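How to Place a Limit Order Without Sitting Up All Night

A market order says "get me in, whatever it costs." The market is happy to oblige. A limit order says "get me in at this price or leave me alone," and for most people buying a few shares of a small company, it's the better manners.

I learned this on Vernby, a thinly traded stock I wanted badly one February morning. I hit the market button right at the open and paid well over the last quote. My friend Henrike Fröhlich bought it before lunch for less and has been very gracious about it, roughly once a month.
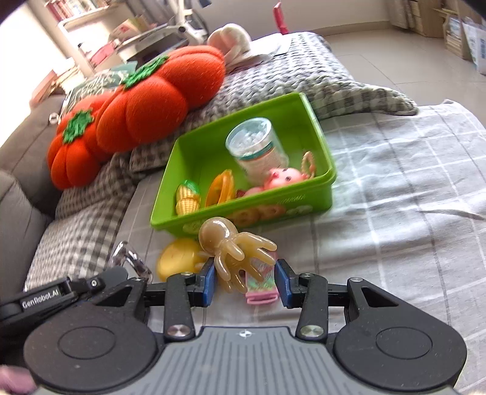

An octopus toy, with a green storage box behind it.

Step 1. Look at the bid and the ask. The last price is history. The bid is what buyers are offering now, the ask is what sellers want. If there's a wide gap between them, slow down.

Step 2. Decide how much you're spending before you open the order screen. Say it's $1,524. Write it on paper if you know what you're like.

Step 3. Choose "Limit" from the order type menu. Many apps start you on "Market," so check every time.

Step 4. Enter your price. To buy, go at or a little under the ask. Bidding miles below it is a fine hobby, but you won't own anything. 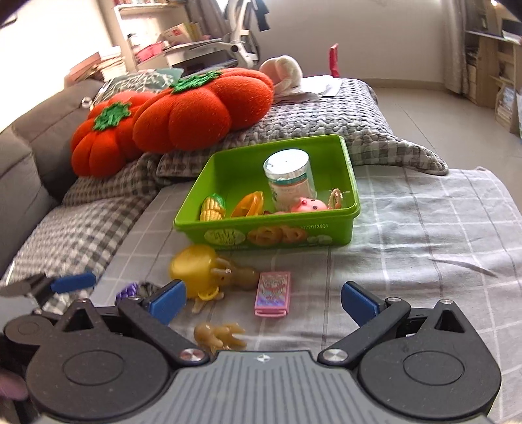 Step 5. Pick how long the order lives. "Day" dies at the close. "Good till canceled" hangs around for weeks, long after you've forgotten it. Uwe Seidel once came back from vacation the owner of 800 shares of Horgan, which he'd stopped liking in the meantime.

Step 6. Read the confirmation screen. Ticker, buy or sell, number of shares, price. Those 4 lines are very dull and you should read them anyway. Swapping the share count and the price is easier than it sounds.
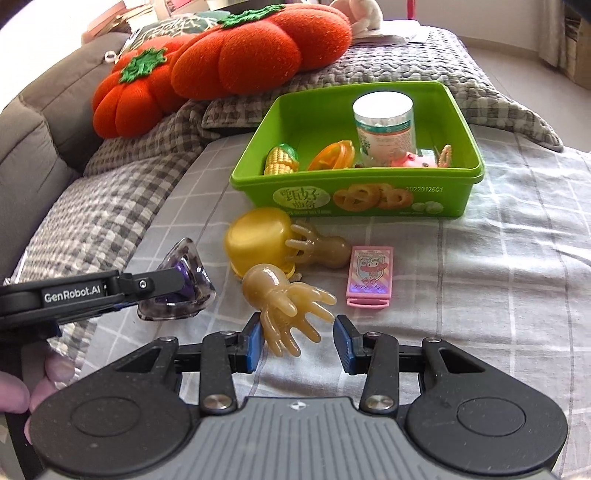 Squishy octopus toy over a checkered bedspread.

Step 7. Submit it and go do something else. Your order may fill in full, in part, or not at all. A partial fill means the rest is still waiting, so cancel it if you've had enough.

If the price runs off without you, you can raise the limit once. If you find yourself raising it a third time, you're placing a market order with extra typing.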